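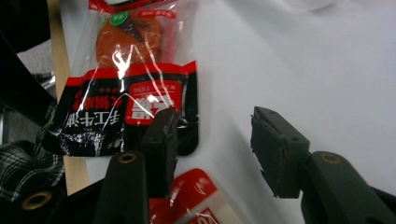

Filed under: Out and About, Tech

I got to the Fiswood open day at two on Thursday, missed the welcome talk and went straight to the snack table. So did everyone else! Zullus were showing how they teach a machine to handle shop goods, and the person to talk to was Mayuree Phuthong, who had been on her feet since breakfast and still wanted to chat.

"People ask for the big arm," she told me. "I hand them the grippers and say, go on, pick up a packet."

I had a go (of course I did) and was hopeless. Plastic film is slippery, and it creases and shines, which she says is murder for a camera.

"A box is easy. A box stays a box," she said. "A snack packet changes shape every time you touch it, and then it lands upside down and the label's no help."

Her team has 1741 recorded pick-ups so far, from 52 kinds of packet. She'd like number 53 to be crisps, but they keep getting eaten.

Will it be stacking shelves by October? She laughed at me. "Ask me after Skutby. We're there next, with 14 people signed up to try it."

I've put my name down too.

We use cookies to remember your preferences. Accept all | Manage settings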